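The Week I Learned to Love Marker Stickers

19 November 2025 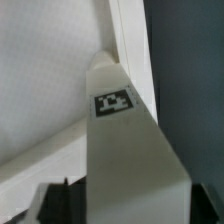 I promised my sister I would write more about work and less about my tomatoes, so this one is for her, and for anyone else who has ever spent a whole day chasing a problem the size of a fingernail clipping.

Our cell at Ivemura goes by the name Bernell. It's one arm, one gripper with white printed fingers, and a wrist camera that looks down at them while they work. Each finger carries a square black-and-white marker near the tip, and the software reads that marker to figure out where the fingertip is. When it reads well, you forget the whole arrangement exists. When it doesn't, the gripper closes a little to one side of where it should, and you start doubting everything you own (I recalibrated the arm twice before I even thought about the stickers, and I would like those hours back, please).

What finally tipped me off was the log. I try to run the same check every morning, which is 232 slow closes with nothing between the fingers, and I write down how many times the marker was found on the first try. Back in January, when the fingers were fresh, we were getting 221. Last week it was 184. I had been writing those numbers in the notebook day after day, watching them drift down by one or two, and somehow never turning back enough pages to compare. Marek Hrnčiar, who shares the cell with me, flipped through it over his coffee and said, "When did you last change the fingers?" I had to go and look. They had been on there since the winter.

So we changed them. Swapping a finger is easy enough once you've done it a few times, but I always forget some little piece of it, so I'm putting my routine here where I can find it again.

First I park the arm somewhere comfortable, open the gripper all the way, and press the stop. Then I take the old finger off and put the screws in a jar lid, never on the bench, because I have crawled under that bench quite enough for one lifetime. I wipe the mount with a dry cloth. There is usually a bit of dust in the corners where the finger seats, and if you leave it there the new one sits a hair crooked and you'll be doing the whole job over after lunch.

The sticker goes on before the finger goes on the gripper. I learned that one the hard way! Trying to lay a small square down flat while leaning over a robot's wrist is a wonderful way to find out what kind of person you are. On the bench I wipe the finger down with alcohol, let it dry properly, and set one edge of the label first, then smooth it over with the side of my thumb. Leave the white margin on when you cut the marker out. I trimmed mine right up to the black once, thinking it looked tidier, and the camera could hardly find it at all.

Then the finger goes back on, screws snug but not cranked, and I move the gripper by hand through its whole travel before giving it any power. If I feel a rub, I stop and look for it.

After that comes the teaching part. The software wants the marker's position measured again with every new finger, even one off the same printer from the same file. We use the little Darkari routine for this, and it takes long enough to drink a cup of tea. Marek set the camera exposure at 700 on our settings page ages ago, and I left it alone this time, having learned my lesson about fiddling with two things at once.

We didn't get to the morning check until nearly five, so it was more of an evening check, and I let it run while I swept up. I'll put the number in the notebook tomorrow with the proper morning run beside it, so the two can be compared fairly. The old fingers are in a drawer marked "maybe," along with most of my other decisions from this year.

Next up is the cable on the Fraser stand, which has been rubbing on its clip for longer than I care to say. And Joanie, the tomatoes are finished, but I did get one last jar of green ones pickled and it has your name on it.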